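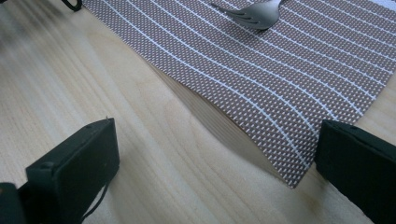
Work package 2 of the Sonska project is the collection of demonstrations for household table tasks, and in this period it became our main activity. The target in the agreement with Alexiou is 3000 accepted demonstrations, and at the end of September we had 1861. All of them were made with the hand-held grippers, at the two sites Mirnmont and Stunmont. The largest group is table setting and clearing, where soft items gave us the most difficulty. A woven placemat can buckle into a wave with its edge raised from the wood while a fork is still lying on it, and the learning system must see many such states, also the untidy ones.

In total we recorded 3243 attempts. The difference to the accepted number is large and we want to explain it openly. Most rejected attempts come from the first weeks at Stunmont, when the position tracking was lost during fast movements. We changed the calibration procedure in June and the losses are now much smaller – but the old recordings could not be repaired.

A second reason is our own rule for acceptance. At the beginning, two reviewers often judged the same recording differently, especially when the cloth or mat was not completely flat at the end. The rule is now written down with examples, and each new operator makes 50 practice attempts before the recordings are counted.

For the next period we plan to continue with both sites and to add napkins and thin towels. We do not ask for a change of budget. We ask only that the delivery of the second data package is moved from November to January.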